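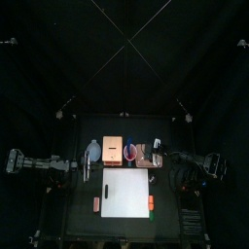 I've had the Kurnell bench rules pack for a full term of evening sessions now, and I like it far more than I expected to like a ring binder. It's a set of good-practice cards for small shared robot cells, the sort where two arms can reach the same bit of table. You get the cards, a wall chart and a log book, and it works with whatever arms you own.

The best card is the one on shared reach. It asks you to write down which arm has right of way over each part of the table before anyone touches the controls, and to agree out loud who is on the stop button. Simple stuff, but we'd never done it properly! The layout card is nearly as good - objects back to their starting places between runs, small pieces included, and a note in the log if one has been swapped.

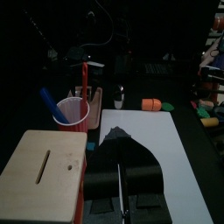
I also love the page on gripper checks. Look over the finger pads, follow every cable by eye, then do one slow pass with nothing to pick up. It takes us 2 minutes. The speed card is weaker. It gives one limit for everything, 500 in the units our controller uses, and I'd have liked a lower one for training new people. The wall chart is lovely and clear, though the log book could do with bigger boxes.
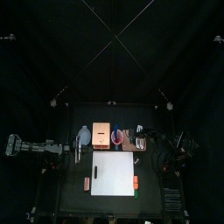
Tarek Fakhoury: We use the same pack and wrote our own speed card for beginners, half the printed limit until they've filled a page of the log. Do you let people reach in while the arms are paused? Our copy is a bit vague on that.

No, we power down first, every time. I've pencilled it on the card.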